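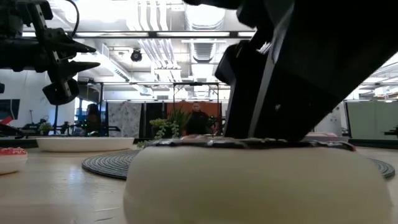

丸い編みのマットと明るい色の木のテーブル

木のダイニングテーブルの白い輪じみとベタつき、自分で直せますか?

カテゴリ 暮らし > 家具・インテリア > 手入れ
解決済み 回答3件

はじめまして。テーブルの手入れのことで教えてください。長くなります、すみません。

うちのダイニングテーブルは幅138センチの木のもので、結婚したときにHalturaというお店で買いました。使いはじめて11年になります。色は明るめのはちみつみたいな感じで、届いたときはもっと白っぽかった気がするんですが、毎日見ているので正直よくわかりません。樹種は伝票をなくしてしまって不明です。オークかな?と勝手に思っています。

困っているのは三つあって、まず白い輪っかです。先月、夫が味噌汁のお鍋を薄い布巾の上にどーんと置いて、そのまま食事をしてしまい、片付けたらお鍋の底の形にぼわっと白く曇っていました。水拭きしても乾拭きしても取れません。数日たって少しだけ薄くなったような、でも斜めから見るとしっかり丸いです。私の席のちょうど正面なので毎食見えるんですよね……。

それと、子どもの席のあたりがなんとなくベタベタします。拭いた直後はいいんですが、乾くとまた腕が貼りつく感じになります。ここには透明のビニールみたいなマットを二年ほど敷きっぱなしにしていました。めくったらマットの形に色が違っていて、ちょっと悲鳴が出ました。下に食べこぼしも入りこんでいて、それは反省しています。

最後に、細かい傷です。これは生活していればつくものだし、宿題をここでやらせているので筆圧の跡(ひらがなの「ぬ」が読めます)もあって、まあ味ということでいいかなと半分あきらめています。でも直せるなら直したい。

ネットで調べると、マヨネーズを塗るとか、歯磨き粉でこするとか、アイロンを当てるとか、ドライヤーとか、いろいろ出てきて、どれも「うちはこれできれいに取れました!」と書いてあるんです。でもその下のコメント欄に「余計ひどくなった」という人もいて、怖くて手が出ません。オイルを塗れば直るというのも見ましたが、うちのテーブルがオイルを塗っていいものかどうかもわかっていません。お店の説明では何か言われたはずなのに、そのころ引っ越しと重なっていて全然覚えていないんです。

聞きたいのは、まずうちのテーブルがどういう塗装なのか調べる方法があるのか。それから白い輪は家でどうにかなるのか、ベタベタは洗剤で落とせばいいのか。あと、これから敷くマットは何を選べばいいのか。丸い編みのマットがかわいいなと思っているんですが、またマットの跡がつくのは嫌です。

業者さんに頼むといくらくらいかかるのかも、もしご存じの方がいたらお願いします。買い替えは今のところ考えていません。椅子もセットなので。よろしくお願いします。

ベストアンサーに選ばれた回答

家具屋に勤めていたことがあります(今は全然違う仕事です)。うちのテーブルも同じようなことを何度もやらかしているので、読みながらうんうんとなりました。味噌汁の鍋、やりますよね。うちは土鍋でした。

とにかく先に塗装を確かめてください。ここを飛ばしてマヨネーズだのアイロンだのに進むと、うまくいくかどうかが運まかせになってしまいます。「取れた」と「ひどくなった」が両方書いてあるのは、たぶん別々の塗装の話をしているからだと思います。

調べ方ですが、天板の裏ではなくて、表の目立たない端のほうでやります。裏は表と塗り方が違うことがあるんです。私は昔これで間違えました。端に水を一滴たらして、10分ほどほうっておいてください。水が玉のまま残っていて、拭いても跡がなければウレタン塗装の可能性が高いです。じわっとしみて木の色が濃くなったら、オイル仕上げか、オイルが切れてきている状態です。オイルを塗ったばかりだとはじくので、水だけで決めつけないで、手触りも見てください。指の腹でなでてみて、つるんとした膜の上をすべる感じならウレタン、木目のでこぼこがそのまま指に伝わる感じならオイルかワックス。艶消しのウレタンだと見た目はオイルにそっくりなのもあるので、見た目よりは手です。

もう一つ、ラッカーというのがあります。これは水をはじくけど熱とアルコールに弱い。輸入の古い家具に多いです。見分けるのに溶剤を使う方法もありますが、食事をするテーブルでわざわざやることもないと思います。Halturaで買われたなら、伝票がなくても購入した時期とサイズと、天板の裏に貼ってあるシールの番号で教えてもらえることがあるので、まず電話してみるのが一番早いかも。お店によりますけど、私がいた店では11年前のものでも台帳が残っていればお答えしていました。シールは脚の付け根の近くか、幕板の内側に貼ってあることが多いです。もぐって見てみてください。首が痛くなります。

次に白い輪。

ウレタンだった場合、白く曇るのは熱と湿気が塗膜の中や下に入りこんでいる状態です。だから軽いものは、ほうっておくと少しずつ薄くなります。数日で少し薄くなったとのことなので、私なら何もせずにあと二週間待ちます。待てない気持ちはわかります。そのときはドライヤーの弱い温風を離して、手をかざして「ぬるいな」と思う程度で、動かしながら当ててください。一か所に止めない。数分やって変化がなければその日は終わりにして、翌日また見る。熱で白くなったものに強い熱をもう一度入れるのはかなり度胸がいります。アイロンの方法は、うまくいった人がいるのは知っていますが、私は人にはすすめません。布の端の形がくっきり焼きついたテーブルを見たことがあるので……。

歯磨き粉は研磨剤です。こすれば曇りの表面が削れて薄く見えますが、艶消しの天板だとそこだけピカピカになって、今度は光るしみになります。これ、白いしみより目立ちます。マヨネーズは油で白さがまぎれて見えることはあっても、あとのにおいと拭き取りが面倒なので、わざわざやらなくていいかなと。

待っても残るようなら、塗膜そのものが傷んでいるので、家で消すのは難しいです。上から何か塗っても乗りません。ウレタンの上にオイルを塗ってもしみこまなくて、ベタベタになって終わります。ここは本当に間違える人が多いです。

オイル仕上げだった場合は、うれしいことに、かなり自分で直せます。手順を書いておきますね。

中性洗剤を薄めた水で布を固くしぼって全体を拭いて、水拭きして、一晩しっかり乾かします。それから240番の紙やすりを木っ端か消しゴムに巻いて、木目に沿って、白いところとその周りを広めに軽くこすります。輪っかだけをごしごしやると、そこだけへこむし色も変わるので、面でぼかす感じです。できれば天板全部をやったほうが仕上がりはきれいです。全体が白っぽく粉をふいたら400番に替えてもう一回。粉は掃除機で吸って、固くしぼった布で拭いて、また乾かします。

オイルは少なめに布に取って、くるくると伸ばしてから最後は木目に沿って整えます。15分から30分おいて、乾いた布で、もう何もつかないというところまで拭き取る。この拭き取りが足りないとベタつきます。塗る量が多いほうが効きそうな気がするんですが、しみこまなかった分は表面で固まるだけなので、全部拭いてしまって大丈夫です。商品によって待ち時間が違うので缶の説明が優先です。私はToprakの無色のオイルを使っていて、小さい缶で、うちのテーブルなら二回塗っても余ります。においはそれなりにします。窓を開けてやってください。一晩は物を置かないで、お皿を普通に使うのは何日かあとにしています。

大事なことを一つ。オイルを拭いた布は、丸めてゴミ箱に入れないでください。乾くときに熱を持って、自然に火が出ることがあります。怖がらせたいわけではなくて、実際にある事故です。使い終わったらすぐバケツの水にひたして、水を含ませたままビニール袋に入れて、住んでいるところの分け方で捨てます。店では新人が最初に教わることでした。

ベタベタの話です。ビニールのマットを二年敷きっぱなしとのことで、たぶんこれが原因だと思います。やわらかいビニール(塩ビ)には柔らかくするための成分が入っていて、それが塗装のほうに移って、塗膜がふやけたみたいになることがあるんです。そうなっていると、洗剤でいくら拭いても乾けばまたベタつきます。書いてある症状にそっくりです。まずはマットを外したまま風を通して様子を見てください。単に食べこぼしの油や洗剤の残りなら、薄めた中性洗剤で一度拭いて、そのあとの水拭きを二回やると変わります。それで変わらなければ塗膜のほうだと思います。

お子さんの席だと、除菌のアルコールをシュッとしていませんか? あれも塗装によっては白くなったりベタついたりします。うちは布のほうに含ませて手早く拭くようにしていたんですが、それも結局やめて、今は水拭きと乾拭きだけです。

傷のほうは、へこみだけなら、オイル仕上げの木なら濡らした布をのせてアイロンの蒸気でふくらませるという手があります(さっきアイロンをすすめないと書いたのはウレタンの白い輪の話です、ややこしくてすみません)。木の繊維が切れていなければ戻ります。ウレタンだと蒸気が入っていかないので無理です。「ぬ」は残しておいてもいいんじゃないでしょうか。うちは漢字の「春」が残っています。最後の棒が一本足りません。

マットは編みのもので丸いの、いいと思います。ただ、編みのマットにも種類があって、い草や麻や綿のように自然のものと、ビニール系の糸で編んだものがあります。後のほうは見た目では区別がつきにくいので、裏の表示で材質を見てください。塩化ビニル、PVC、と書いてあったら、食事が終わったら外してしまうのがいいです。編んであるから空気が通って平気そうに見えるんですが、ずっと同じ場所にあれば同じことです。それと、濃い色の布や紙ひものものは、濡れたまま置いておくと色が移ることがあるので、こぼしたら一度持ち上げて下を拭く。マットの上に鍋を直接置くのもやめたほうがいいです。編み目のすきまから熱も湯気も下に抜けます。鍋のときはちゃんと厚みのある鍋敷き、コルクか木のやつを。

それから敷きっぱなしだと、日焼けの差で必ず形が出ます。木は光で色が変わるので、どんな材質のマットでもこれは起きます。お子さんの席の色の違いも、ベタつきとは別に日焼けの差が入っているかもしれません。そっちは外しておけば何か月かでなじんできます。完全に同じ色になるかは樹種と塗装しだいです。

業者さんの値段は、地域と天板の大きさと塗装で全然違うので、数字は書かないでおきます。買ったお店に削り直しの受付があるか聞いて、別の修理屋さんにも写真を送って見積もりを取って、くらべるのがいいです。天板が無垢じゃなくて薄い木を貼ったもの(突板)だと削れないので、そこも一緒に聞いてください。突板かどうかは、天板の端の木目が上の面からそのまま断面につながっているかを見るとだいたいわかります。これを確かめずに紙やすりをかけると、下の合板が出てきて泣きます。ああ、これは最初のほうに書くべきでしたね。オイル仕上げだとわかっても、突板なら240番はやめて、かけるとしても400番で軽くなでる程度にしてください。

長くなっちゃいました。うまくいきますように。

その他の回答

Clirkbyでテーブルの補修クレヨン売ってますよ。輪っかには効かないと思いますが。

うちは気にしないで上にテーブルクロスかけてます。420円で買ったやつです。かけたら見えないのでおすすめです。

その他の回答

うちもビニールマットでやられました!! 仲間です。

私の場合は賃貸のころに買った安いテーブルで、塗装が何かなんて考えたこともなくて、透明マットを全面に敷いてその上で工作も食事も全部やっていました。引っ越しのときにはがそうとしたらバリバリッといって、塗装ごと一部持っていかれました。敷いていると守っている気になるんですよね。

ベタベタは重曹水で拭いたら私のところは落ちました。100均のスプレーボトルに水と重曹を適当に入れて、シュッとして拭くだけです。ただ、そのあと木が少し黒ずんだ気がします。最初からそういう色だったのかも。無垢の木だとよくないと聞いたこともあるので、端っこで試してからにしてください。上の方が中性洗剤と書いているので、そっちが正解なんだと思います。

今のテーブルはオイルのほうで、年に二回、梅雨の前と11月に塗っています。面倒かと思ったらけっこう好きな作業で、塗ったとたんに木の色がふわっと濃くなるのが楽しくて、ついでにまな板立てや踏み台まで塗ってしまいます。塗った日は床でおにぎりを食べることになるので、家族には前もって言っておいたほうがいいです。うちは言い忘れて、お鍋の材料を買ってこられました。

マットはGrunanoというところの綿のを使っています。洗濯機で洗えるのがよくて買ったんですが、洗うと少し縮んで端が波打ってきます。アイロンをかければ戻るけれど、毎回はかけないので波打ったままです。丸いのにするなら、四人分並べたときに真ん中のお皿が置けるか、先に紙を切って並べてみたほうがいいかもしれません。丸は思ったより場所を取るし、隅の空いたところが使いにくいです。うちは丸を買って、結局二枚しか出していません。残りは観葉植物の下にあります。

あ、あと夫さんには鍋敷きを目の前に出しておくのが効きます。引き出しに入れておくと使いません。うちは壁にフックで吊るしました。

質問した人からのお礼

みなさんありがとうございます! こんなに詳しく教えてもらえると思っていなかったので、夫にも読ませました。鍋のところで黙っていました。

さっそくもぐってみたら、幕板の内側にシールがありました。Halturaに電話したら調べてくださって、ウレタン塗装の艶消し、突板だそうです。オイルを塗る気まんまんで紙やすりをカゴに入れていたところだったので、買う前で本当によかったです……。オークなのは当たっていました。

白い輪は待ってみることにします。ドライヤーは弱で一回だけやってみましたが、変わったような変わらないような、です。焦らないで明日また見ます。

ビニールマットは処分しました。マットの裏を見たらちゃんとPVCと書いてありました。除菌スプレーも毎食後シュッシュしていたので、ダブルでやっていたみたいです。外して風を通していますが、まだ腕がくっつきます。しばらく子どもの席は私と交代して、私がくっついておきます。

重曹は、うちにもあるのでやりかけたんですが、やめておきますね。テーブルクロスは夫が賛成しています。

編みのマットは、裏の表示を見てから買います。紙を丸く切って並べてみたら本当に場所を取りました。138センチに四枚は無理でした。二枚にするか、楕円のを探すか、考え中です。

お店では削り直しは突板だとできないけれど、塗膜の傷みがひどければ再塗装の相談はできると言われたので、それでも残ったら写真を送ってみるつもりです。

「ぬ」はそのままにします。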